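Quick one because I've got an early start. Went to the open day at Clokbridge in July, the robotics lot in the old print works past the station. Doors at ten, I got there at ten past and the good biscuits had gone already.

Free entry, name sticker, off you go. Far busier than last year. Someone on the door told me they'd had 200 sign up, and it felt like all of them were stood in the same corridor.

Ground floor is the big stuff. Arm in a cage, arm moving boxes, arm stopping because a child leaned on the barrier. The stacking demo is called Sturkance, no idea why, and the people running it didn't know either. Good to watch for five minutes. Loud.

Upstairs is where I spent most of the morning. Nafula Odera was doing the talk on hand-held grippers, and she's very good, no slides, just talks and passes bits round. The idea is you skip the robot to start with. A person holds the gripper, does the job by hand, and a camera on the tool records it. Do that enough times and you've got something a robot arm can learn from. Her group is after 4000 goes at packing and unpacking snacks before the autumn. Snacks! I asked why and she said wrappers are horrible. Shiny, slippery, crush if you look at them wrong.

The cracker packs were the ones everybody stopped for. Clear wrapper, zigzag top, blue pads closing in from both sides, and a big cardboard box stood just behind on the checked cloth.

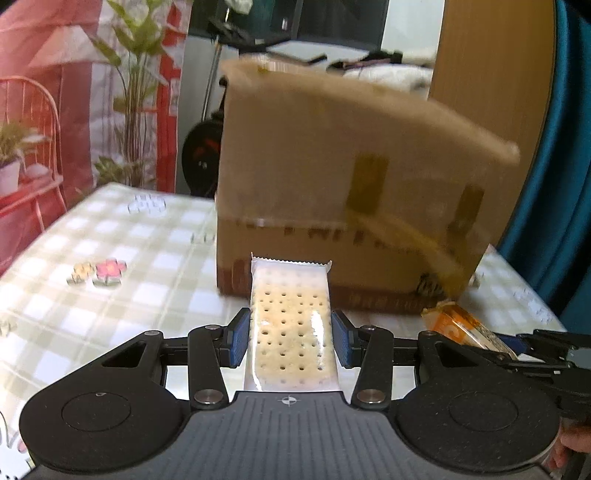

So do you need to know any robotics to have a go with one of these? None at all, you squeeze, the fingers close, and most people have the hang of it in a couple of minutes.

I was rubbish for the first few. Squeezed far too hard and heard a crunch, sorry to whoever ate that one. Leandro Salcedo was looking after the practice tables and his advice was to go slower than feels sensible and to stop looking at your hand. Look at the packet. Helped a lot, that. My wrist ached after though, these things are heavier than they look and you're holding it out infront of you the whole time.

Lunch was a van in the yard. Chips, fine, 6 quid. Ate them on a wall.

Afternoon I went to the Stidov stand, mostly conveyor stuff, then got stuck in a very long chat about suction cups. The Pugh talk in room 44 was full so I listened from the doorway and caught maybe half. Something about teaching a machine to fold towels. Will see if they put teh recording up.

Left at four with a tote bag and two pens. More photos when I've found the cable.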